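Search or jump to...

Rulo: a mending log for knitwear
README
4 min read
Topics: knitwear, mending, textiles, csv, open-data

Rulo is a table of repairs done on sweaters, cardigans, hats and socks at the Vastura mending nights. It has 638 rows, one for each repair, and every row says what was damaged, where on the garment, what yarn went in and how the fix held up when somebody remembered to tell us. I love this data set. It started as a ruled notebook by the tea urn and it has grown into something I look things up in nearly every week!

If you mend at all, please open repairs.csv before you read the rest of this. Sort by "location" and scroll through the elbows. There are so many elbows.

What's in the folder

repairs.csv – the main table, one repair per row
yarns.csv – the yarn names we used, with fiber and weight
stitches.txt – what we mean by each stitch name, in plain words
CHANGES.txt – what moved between versions

The columns in repairs.csv

id: a running number, never reused
garment: sweater, cardigan, hat, sock, mitten, other
location: elbow, cuff, underarm, hem, heel, neck, body
damage: moth, wear, snag, burn, seam, unknown
method: woven darn, duplicate stitch, patch, reknit, crochet edge, seam only
yarn_id: points to yarns.csv, blank if the owner brought their own
visible: yes or no, as the mender saw it
held: yes, no, or blank if we never heard back
note: free text, lightly cleaned up

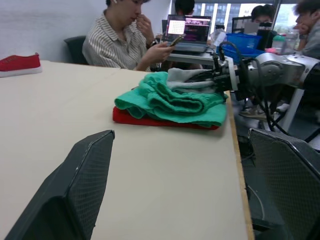
Suha Obeidat wrote in to say that "visible" should be two columns, one for whether you can see the mend and one for whether you were meant to. She's right, and I wish I'd thought of it at the start. The old notebook pages only ever had a single tick, though, and I can't go back and guess. The split is planned for version 4, for new rows only.

How the rows were collected

Each mender filled in a paper slip at the end of the repair. Nikola Zupan and I typed them up at the kitchen table, one reading aloud and the other typing, and then we swapped so that tired ears didn't do the whole stack. Where a slip was hard to read we put "unknown" and kept the row. A few slips had no method at all but a wonderful long note, and those are in there too – the notes are the best part of this whole thing.

Wayne Bramwell wrote most of stitches.txt. People had been calling at least three different things a "Swiss darn," so if you knit, read that file first and save yourself some head scratching.

Cuffs and hems

I want to say something about ribbing, as it gets the most questions. A woven darn across ribbing makes a flat, stiff little raft in the middle of a stretchy edge, and the edge pulls away from it. Look at the rows with location "cuff" and method "woven darn" and you'll find plenty of grumbling in the notes. Reknitting from the first sound row takes longer, and it is so much nicer to wear.
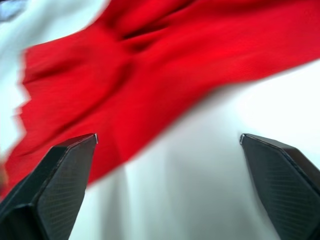

The other thing with cuffs is the cast-off. If the original was loose and yours is tight, the wearer will feel it every time they push a sleeve up. Go up a needle size, or use a sewn cast-off, and try it over your own fist before you weave in the end. Several notes say "fist test" and that is all they mean.

Known problems

The "held" column leans toward good news. Happy people come back and show us, and unhappy ones mostly buy a new sweater. Please don't use it to work out how long a darn lasts.

Socks are thin on the ground before May, when we moved to the bigger room at Brulidgate and the sock people found us.

Moth and wear get mixed up at the elbow. Even good menders disagree, and we let the slip stand.

We took 20 rows out at the owners' request. Their id numbers are gaps, so a missing number isn't a mistake in your download.

Using it

Do anything you like with it – teach with it, print it, make charts, turn the notes into a cross-stitch. A mention of Rulo is welcome. Owners' names were never typed in.

Corrections go to Jade Sedgwick, with the row id in the subject line. If you run a mending night of your own and want the blank slip, ask for that too and she'll send the one with the bigger boxes.

Last updated Sunday, January 6, 2019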